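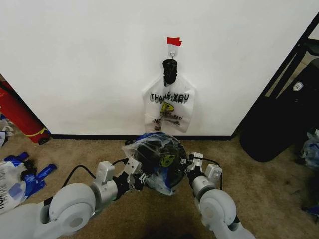
A bag of bags is a household store of used plastic shopping bags, kept for reuse. Also bag bag, bag holder, or (Gulleck area) a Nuson, after a fabric sleeve once sold under that name. Usual forms: a drawer, a box, a sleeve with a hole in the bottom, or one large bag with the rest stuffed in. Storage on a wall hook is common where drawer space is short - a white THANK YOU bag with a smiley-face logo, hung with a black bag knotted at its top on a clear adhesive hook, is typical of the hook type. Floor piles also occur, generally before sorting.

Sorting

Most keepers sort by size, some by color. Thin clear bags go inside thicker ones. Black bags are often kept apart for trash, as they hide the contents. Bags with holes are thrown out or sent to store drop-off bins, where these exist.

Folding

Two main methods. Flat fold - bag pressed, folded in 3 lengthwise, then rolled. Knot fold - bag twisted and tied once in the middle. Knotting is faster but takes up more room and the handles tend to tear when its undone. Gerardo Villanueva's household guide (Baluyot Press) prefers the flat fold and gives a box of 400 as the upper limit for one kitchen. Jayson Dizon, in a reply printed in the Gesley newsletter, called this limit "far too high".

Uses

Bin liners, wet shoes, packing, lunch, dog walks, paint trays. Also for covering plants overnight, mostly September onward in colder places.

See also

Drawer liner
Adhesive hook
Reusable bag
Twist tie (househould)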